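「洗剤いらず」の台所、うたい文句の根拠は薄いまま スカンドローの共同調理場で試験導入へ

建材メーカーのペルナスは5月12日(木)、タイルや調理台に塗る表面コート剤「シティッツ」を、スカンドロー地区の共同調理場に試験導入すると発表した。塗布した面は水拭きだけで油汚れが落ち、清掃にかかる時間が74パーセント減るという。地区側は費用の一部を負担し、6月から作業に入る。

数字は立派だが、発表資料を読んでも、何をどう測って74パーセントになったのかがわからない。資料の末尾には「当社試験による」と小さく書かれているだけで、汚れの種類も、拭いた人数も、比較に使った洗剤の名前も載っていない。会見で記者から質問が出ると、同社広報のディマ・ヤンミン氏は「試験条件の詳細は営業上の情報にあたる」と答え、公開の予定については明言を避けた。

掃除の手間が減ること自体に反対する人はいないだろう。共同調理場は昼の配食と夕方の料理教室で使われ、片づけは利用団体が順番に受け持っている。目地に入り込んだ油やソースの色は落ちにくく、当番表をめぐるもめごとも珍しくない。地区の説明会でも、最初に出たのは歓迎の声だった。
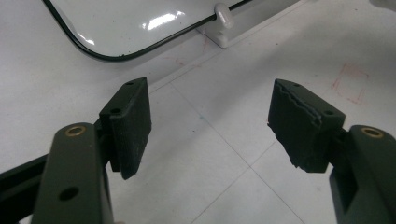
白っぽいタイル張りの面。明るい色の水回りでは、目地の手入れが話題になりやすい

ただ、コート剤で一番気になるのは塗った直後の見栄えではなく、半年後、1年後にどうなっているかだ。同社の資料では耐久性について「通常の使用で長期間持続」とあるのみで、期間は示されていない。通常の使用が何を指すのかも不明だ。家庭の台所で一日に数回拭かれる面と、大鍋を引きずる業務用に近い面とを同じ言葉でくくられても、判断のしようがない。

内装の施工を手がけるランダ・マスリ氏は、似たような製品の塗り直しを何度も頼まれてきた。「つるつるしているうちは確かに楽です。困るのは、はげ方にむらが出てからですね。残っているところと取れたところで汚れの付き方が変わるので、かえって目立つ」。古い被膜をはがす費用は見積もりに入っていないことが多く、後からもめる原因になるという。今回の契約にはがし作業の費用が含まれているかどうかを地区に尋ねたところ、「確認中」との返事だった。

費用の話も、発表の見出しほど単純ではない。ペルナスは材料を無償で提供するとしているが、下地の洗浄と塗布の作業費は別に発生する。対象は3か所の調理場で、どこまでの面積を塗るかはまだ決まっていない。面積が決まらないまま「負担はわずか」と説明されても、利用者としてはうなずきにくい。試験が終わった後、再塗布を有償で続けるのか、元に戻すのかも文書には書かれていない。

地区が賛成の根拠として挙げているのは、利用者227人が答えたアンケートだ。結果の概要によれば、回答者の多くが「清掃の負担を減らしてほしい」を選んだ。しかし設問は清掃の負担についてのものばかりで、コート剤を使うことの是非も、費用負担の可否も尋ねていない。掃除を楽にしたいかと聞かれれば、たいていの人は楽にしたいと答える。その答えを特定の製品への支持と読み替えるのは、少し無理がある。

アンケートの取りまとめに加わったミレイユ・ナッサール氏は、この指摘に対し「製品名を出すと宣伝になるという意見があり、設問から外した」と説明した。事情はわかる。それならば、結果を製品導入の資料に添えることも控えるべきだったのではないか。

安全面の説明も十分とは言いがたい。資料には「食品に触れる場所にも安心」とあるが、どの基準に照らした評価なのかが書かれていない。生地を直接のばすような使い方をしてよいのか、熱い鍋を置いた場合はどうか、漂白剤を使ってもよいのか。会見で同社が答えたのは漂白剤の件だけで、「薄めたものであれば問題ない」とした。濃度は後日知らせるという。

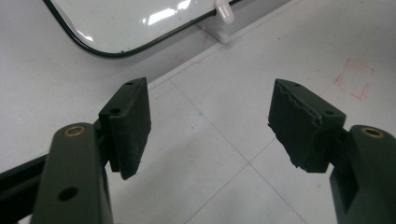
淡い色の作業面と、奥に置かれた白い物

比較の対象についても疑問が残る。発表では、競合するチェン社の製品に比べて汚れ落ちが2倍とされた。何が2倍なのか。拭いた回数が半分で済むのか、残った油の量が半分なのか、資料の棒グラフには単位がない。縦軸も途中から始まっており、見た目の差は数字以上に大きい。チェン社は取材に「他社の試験については承知していない」とだけ回答した。

調理場で料理教室を開くエリー・ジャベル氏は、期待と警戒が半々だという。「本当に楽になるなら使いたいですよ。でも前に入れた防臭マットのときも同じような話を聞かされて、結局、洗う物が増えただけでした」。同氏が求めているのは、塗る面と塗らない面を隣り合わせに残すことだ。同じ日に同じ料理で汚し、同じ布で拭けば、利用者にも違いがわかる。特別な機材もいらない。

地区の担当者ディマ・アワド氏は、この案について「検討に値する」と述べたが、現在の計画では調理台と壁の全面を塗ることになっている。全面を塗ってしまえば比べる相手がなくなり、前より楽になった気がするという感想しか集まらない。当番の顔ぶれが変わったり、料理教室の献立が変わったりしても、清掃時間は動く。試験と呼ぶからには、せめて塗布前の時間を記録しておく必要があるが、その記録も今のところ始まっていない。

ペルナスは結果を「適切な時期に」公表するとしている。良くない結果が出た場合も公表するのかという質問には、「良好な結果を見込んでいる」と答えた。地区は今月中に利用団体向けの説明会をもう一度開き、塗布する範囲と作業中の休館日を示す予定だ。アンケートの設問票の全文は、請求があれば窓口で閲覧できる。

関連記事
・共同調理場の利用料、来年度は据え置き
・防臭マットの撤去始まる 利用団体から不満も
・目地の黒ずみ、重曹でどこまで落ちるか
・「当社調べ」の読み方 広告表示をめぐる相談増える
・スカンドロー地区、配食の受付時間を変更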